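Speaker notes: Do you need the organiser?
Wednesday slot, 7pm. Laptop on the left, water on the right, clicker has new batteries.

OPENING

Don't introduce yourself for long. They have the leaflet.

Start with the claim on the back of the Umard jewellery tower: "a place for every piece". Read it out slowly. Ask who owns one. Wait for hands. Ask who has things in it that they put on in the past month. Wait again. Don't comment on the number of hands, just move on.

Say plainly that I sold storage for years and I don't trust most of it. I'm happy to be argued with at the end.

SLIDE 2: WHAT THE SHOPS SAY

Three products, one minute each, no more. Last time I spent far too long on Bradero.

Umard tower. Stands up, has little doors. Hooks too close together, so the necklaces knit themselves into one. The mirror is fine.

Bradero stacking trays. Velvet squares, 58 of them if you buy the full set. Who has 58 things of the same size? The squares are right for rings and wrong for nearly everything else. Bangles don't go in at all.

Delić travel roll. The one I half like. But you have to undo the whole thing to get at the last pocket, and people give up by the second day of a holiday.

Somebody will say theirs works perfectly well. Good, let them say it. Ask how long they've had it.

SLIDE 3: THE MONEY

A 900-page catalogue came through my door in June and I went through the bedroom section with a pencil. Don't read the list. Just say that the organiser often costs more than what goes in it, and that a buyer is being sold the feeling of having tidied up.

(Pause here. If they look cross, tell the story about the drawer dividers and the hacksaw.)

SLIDE 4: THE BURAU METHOD

Be fair to it. Burau says to tip everything out on the bed and handle each piece. The tipping out I agree with. What I doubt is the next part, where you buy the Burau inserts. Also the rule about keeping 100 pieces at most. Why 100? I've read the booklet twice and it doesn't say.

My version: a pale cloth or a blanket on the bed, so you can see the small stuff. A lamp. A box you already have. Anything round and stiff stays out until last, as it takes up the room and pushes the soft things into the corners.

Stress loose beads. They end up in corners. Check before you shut a lid or throw a box away.

SLIDE 5: A CARDBOARD BOX

Let them look for a bit before talking. 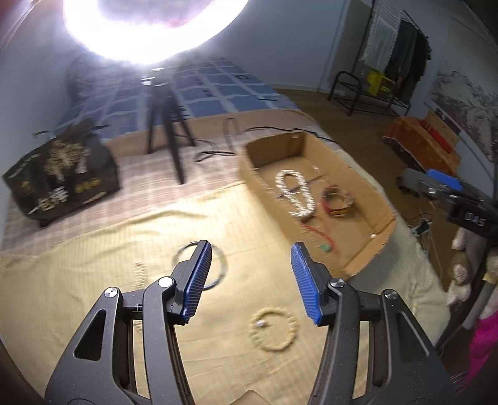
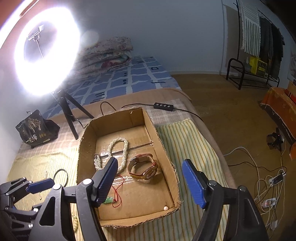 Now the case against cardboard, as I'd be a hypocrite to leave it out. It goes soft. It sheds fluff. It isn't kind to pearls over the long run, and neither is plastic, so wrap those in a bit of cotton. Beads and a watch shouldn't rub against each other, whatever you keep them in. A box with no dividers will tangle cords if you carry it about.

So would I keep my best things in one for ever? No. Would I use one for a month to find out what I wear? Yes, and then see if there's anything left to buy. My guess is a small lidded box and a saucer. I could be wrong about the saucer, I've broken two.

Don't get drawn into silver polish. There's a different talk for that.

SLIDE 6: QUESTIONS

Likely ones:

Children and small beads. Lid on, high shelf.

Insurance. I don't know, ask your insurer. Do take photos though.

Is it all right to hang necklaces on nails? Fine for light ones. Heavy strings stretch.

Handouts are by the door. I've printed 200, which is far too many, so take one for a neighbour. Hall wants the chairs stacked by nine.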